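Warkulham Adds Bottle Blocks to Its Equipment Lending Collection

The Warkulham equipment library has added white plastic bottle-shaped blocks to the items that schools and research groups may borrow for work on packing and placing objects. The blocks went on the lending list in February.

Each block has a rectangular body with a short cylindrical neck at one end, and its faces carry black-and-white AprilTag markers. A flat white platform printed with markers of the same family is lent with them. The library recommends a plain, dark tabletop and a wall in one solid color behind it, so that the markers stand out from their surroundings.
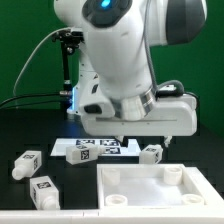

Jericho Quiambao said the neck matters more than borrowers expect, as a plain box can be set down either end first and still look right, while a bottle shape has an obvious top. He asked that future sets include a shorter body as well -- a request the library has taken under review.

The purchase was made through the Dogar fund, which awarded the library 1189 dollars for new teaching and research materials. Of that sum, some 1000 dollars went to the blocks and platforms. The remainder will pay for replacement marker sheets and storage boxes.

Loans run for up to 50 days and may be renewed once if no other group is waiting. Borrowers are asked to keep tape and ink off the printed faces and to report any scratched or lifting marker when the set is returned. Blocks may be wiped with a dry cloth only.

Requests should be addressed to Kam-wah Liu at the lending desk, which is open until 4 p.m. Groups that need more than one set should say so in the first request -- additional sets are assigned in the order in which requests arrive.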